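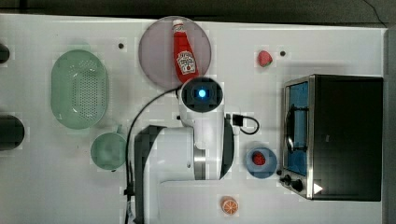
Play food is the family of toys made to look like things people eat, together with the small plates, cups, bowls and pots that go with them. It is one of the oldest and best loved kinds of pretend play, and one of the easiest to start with: a strawberry and a plate are enough for a meal. Collectors, preschool teachers and toddlers all take it seriously, and the variety on offer is wonderful.

Materials

Early pieces were carved from wood, molded from plaster or sewn from scraps of cloth. Plastic took over in the twentieth century and made bright color cheap, which suited fruit especially well. Felt and wood have since come back in strength, and many playrooms happily mix all of them. The collector Buppha Nakpan, whose catalog of toy groceries runs to 1,959 entries, sorts her pieces by material first and by food second - an order that most other collectors have picked up from her.

Fruit

Fruit is the heart of nearly every set. The banana, the strawberry and the orange turn up again and again, and it is easy to see why. Each has a shape and color that even a very young child can name across a room. Makers love to play with the banana in particular. It may come whole and yellow, or already peeled with the flaps spread out like petals, and some versions have a skin that opens and closes. Oranges are often sold cut, so that the segments show. 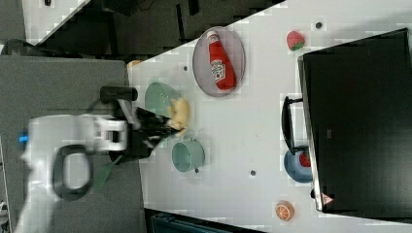
Cut fruit also brings in the idea of serving. A whole orange is something to carry around, but a slice wants a plate, and that is where the dishes come in.

Dishes

Toy tableware leans toward soft colors such as mint green, pale blue, pink and gray. Cups have handles sized for small hands, and bowls are usually deep enough to hold one or two pieces of fruit. The Onsri nursery set, a favorite with collectors, had six place settings in a single shade of green, and complete boxes are a real thrill to find. Many families use real dishes too, often light ones retired from the kitchen or the picnic basket.

Bottles and condiments

A condiment bottle gives a play kitchen a great deal of life. Ketchup is the classic choice - red body, white cap, a label that children recognize long before they can read it. It goes on everything, strawberries included. Vinh Mạch's short guide Nellis Pantry lists 86 toy bottles and jars, and ketchup fills the longest chapter by far.

Arranging a table

Play food can be kept in bins or baskets, but it looks its best laid out. A plain white table makes the colors sing, and a little space between the pieces lets a child see the whole choice at once.
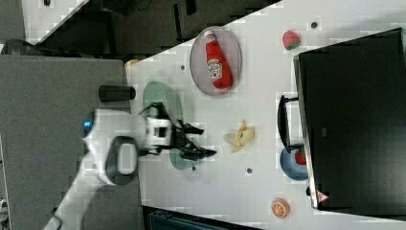
Peeled toy banana, strawberry and orange half on a white table, with a ketchup bottle on an oval plate.

See also: Toy kitchen; Tea set; Dollhouse miniatures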